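Health news Features Maternity

"We were ringing people back in May about blood taken in summer": a rural midwife on iron, distance and follow-up

The midwife I spoke to has worked in the Tiltudine district for 15 years and asked that her name not be used, as most of her patients would know her anyway. She runs the antenatal clinic at Margaritis, a four-room health centre beside the highway, and for the past year she has been part of a local review of anaemia in pregnancy.

The review went through the records of 818 women who booked in for antenatal care across the district. Of those, 212 had low iron stores recorded at some point before 28 weeks. Many had been told about it late, and a few had been told only when they arrived at hospital to give birth.

"The blood was being taken," she said. "That part was fine. It went off to the lab and the lab did its job. Then the result came back to whichever doctor had signed the form, and if that doctor was a locum who had gone home, it sat there."

She first noticed the problem when a woman came in for her 34-week visit and could not walk from the car park without stopping. Her result had been in the system for two months.

"She thought being that tired was part of it. She had two little ones and she was working. I had to tell her we'd known since her second visit, and I didn't enjoy that conversation."

Results now go to a shared inbox checked by the clinic each morning before 9 am, and a midwife phones anyone whose ferritin is under the local cut-off. 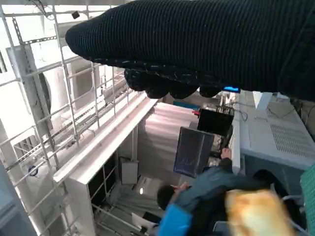 A ribbed black cover, a blue light and white metal racking.

I asked her whether distance was the main trouble. The nearest hospital that gives iron infusions is at Lutik, and for families on the outer properties the round trip takes most of a day.

"Distance is a part of it, but people out here drive," she said. "They'll drive for footy and they'll drive for a tractor part. What they can't do is drive for an appointment that gets cancelled while they're on the road. We had that happen to the same woman twice. After the second time she said she'd just eat more steak."

The clinic has since arranged a regular infusion session at Margaritis, with six chairs and a doctor on site. It took longer than expected to set up. The drug had to be stocked, the nurses needed training in managing reactions, and there was a long argument over which budget would pay for the chairs.

Most women start on tablets, and she spends a good share of each first phone call on how to take them. Many of the women in the review had been given tablets earlier in pregnancy and had stopped.

"They get constipated or they feel sick, and they stop, and they don't want to tell you they've stopped. So I ask it differently now. I say, how many did you manage this week? Then you get a proper answer. Every second day suits some people much better, and that's a change I can talk over with the doctor."

She also tells them to keep the tablets away from tea and coffee, and to lock them up if there are toddlers in the house, as iron is dangerous for small children.

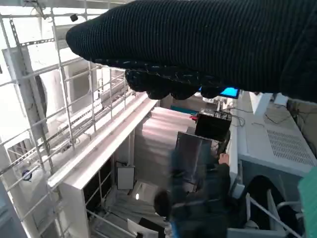 The part of the work she finds hardest is what happens after the birth. Women who have lost a lot of blood are often discharged within a day or two, and the hospital summary does not always reach the clinic before the family does.

"Everyone's looking at the baby by then. The baby gets weighed, the baby gets its checks, and mum is sitting there grey in the face saying she's good. We've added a blood test at six weeks for anyone who was low before. It's only one more form."

Not everybody has been pleased. Some of the local doctors felt the phone calls cut across their own care, and she said it took several meetings to agree on who would ring whom. The health centre at Droneck, further north, has looked at the shared inbox but has only one midwife and cannot cover it when she is on leave.

"I don't have an answer for Droneck," she said. "You can't run a daily inbox with one person. We've offered to check theirs when she's away, and we're waiting to hear if the privacy people will let us."

The review will be repeated next year using the same records and the same cut-off. She expects the number of women with low iron to be much the same, and will be looking at how long each of them waited for a call.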